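Section 4. First hand-over test with two arms

Do this section only after both arms are bolted to the rail and the homing in Section 3 has finished without error. The text is for the Fadus controller, as we use it in the Estdale shared workshop. With another controller the menu names will be different.

CAUTION: Keep your hands outside the enclosure while the motor power is on. The arms can start to move without a sound.

1. Switch on the controller and wait until the status line shows READY.
2. Open the Shen profile and set the speed to 33 percent. Do not use 100 percent before Section 6.
3. Load the program "handover_41". Both arms go to the waiting position.

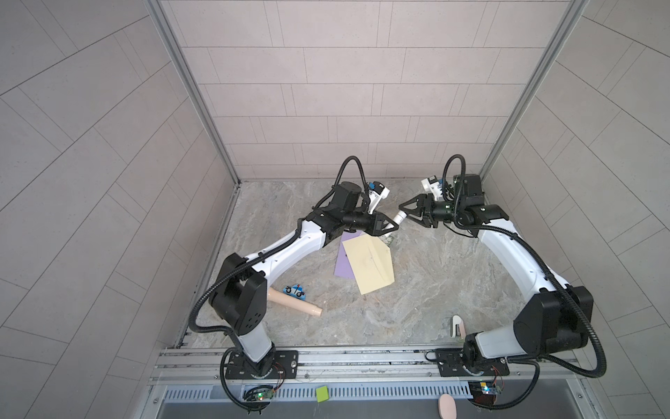 The hand-over point must be the same for both arms, otherwise one gripper will pull on the part and the other will push. Set it first for the left arm, then copy the values to the right arm and change only the sign of X. A short cylindrical tube is a good part for this, held at the tips of the fingers with the two grippers almost touching. Keep the cable loop above each wrist free — it needs room to turn.

4. Press STEP and look at the fingers after every step. If they close beside the part, press STOP and correct the point by small amounts.
5. When the point is good, save it. The controller asks for a slot number; we use 772.

Note: The grip force is stored separately for each gripper. If you save only the point, the old force stays in memory.

6. Open the wrist view in the Eker viewer. Check that the part is between the fingers and that both fingers are in view.

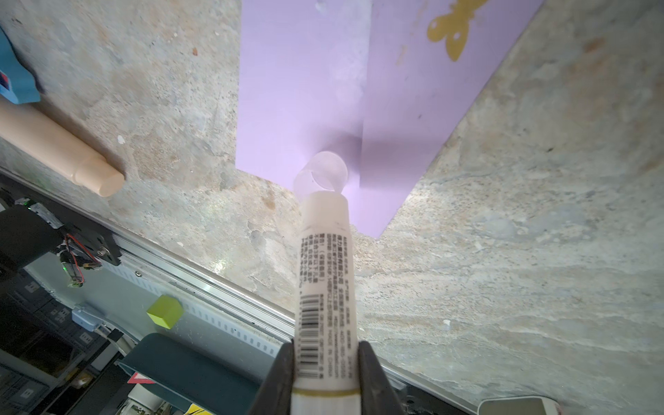 Fig. 4-2. Wrist view, tube between the fingers, cap at the far end.

7. If the part is tilted too much, open the gripper by hand mode and start again from step 3.
8. Repeat the program in STEP mode before you change to AUTO.

Note: Small print on the part may be not readable in the wrist view. For this test it is not important.

Last change to this section: Tue 2 July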